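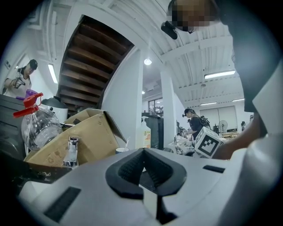 Ticket: hand-held gripper drops tracking in the kitchen demos
Status: reopened, then closed, then sort of open again (see the bottom)
Filed under: teaching rig / kitchen tasks

Okay, writing this all down in one place because I've been answering the same thing in three different threads and I keep contradicting myself.

What's going wrong: we're recording demos by hand in the kitchen area, sink and counter, the usual. You hold the gripper, you do the task, the software works out where the gripper was the whole time and that becomes training data for the arm. Most demos come out fine. Then every so often the path jumps sideways by a hand's width, right in the middle of a reach, and the demo is junk. Out of 146 demos from the first batch, six jumped badly enough that I could spot it just scrubbing through. I'm sure there are smaller ones I missed.

What I'm running: the Zilum hand-held gripper, the white one, with the Indum recorder on the laptop. Recorder is the April build. I haven't touched the firmware on the gripper and I don't want to unless somebody tells me to.

First guess was the lights. We've got long fluorescent fixtures over the kitchen end and I figured they were flickering against the shutter. I set the exposure by hand and locked it to match the mains. The picture got nicer to look at! Jumps still there, same spots. I left the exposure locked anyway.

Second guess was the faucet. It's chrome and very shiny, and when the gripper comes in low over the sink you get a little moving reflection of yourself in it. I wrapped it in a gray dish towel and did 60 reaches over the sink. Two jumps. Without the towel, another 60, three jumps. So maybe it matters a tiny bit, maybe it's noise -- I'm not going to swear to anything on those numbers. The towel also made it impossible to do the rinse task, so off it came.

Reply from Indum support (pasting the useful part):

"Please check the feature count in the log at the time of the jump. If it drops under 140 the tracker is working from too little of the room and will guess. Please also confirm whether any marker cube was moved during the session."

Feature count was a good call, I didn't know that was in there. You have to turn on verbose logging, under Session, then Advanced, and it makes the log files huge. I had the limit set to 3000 lines per file and it was rolling over in the middle of a demo, so if you try this, raise the limit first or you'll be hunting for a piece of log that got thrown away. Ask me how I know.

With the logs on, it was pretty clear. The count sits nice and high while you're up at chest level looking across the room. Then you go down to the counter, the gripper body and the thing you're grabbing take up most of the view, somebody leans in to watch, and the count falls off a cliff. Four of the five sink jumps lined up with a dip under 140. The fifth one didn't.

So that left the marker cube question, and yeah. We'd been moving the cube. I'd been treating it like any other thing on the counter, scooting it out of the way to make room for a box or a cup, then scooting it back to more or less where it was. The recorder saves the cube's position when you start the session and leans on it when it runs low on everything else. Move the cube and it leans on a thing that isn't there anymore. That was on me, and I'd like to point out (gently) that the Indum setup page says "place the cube" and never says "and then leave it alone."

What I do now:

Put the cube down before starting the session and tape it.
If it gets bumped, stop and start a new session. Don't try to put it back.
Start every demo with a slow sweep of the room at chest height, then go down.
Watchers stay back a step while the gripper is at the counter. They can look at the replay after.
Verbose logging on, line limit up.

Next batch went in at the same counter with the same tasks, and no jumps that I could find. I closed the ticket feeling great.

Reopened because the folks at Väisänen, who get our demos for the Bretus arm, say one replay from the new batch has the wrist rolling a few degrees when it should be still. Position is clean, it's only the roll. I looked and the feature count never dips in that one, and the cube was taped. Might be a separate bug, might be me twisting my hand when I squeeze the trigger. I've asked them for the replay file and I'll do a few grabs with my elbow braced on the counter to compare. If anybody else has seen roll drift with clean position, please add your log here and say which hand you were using.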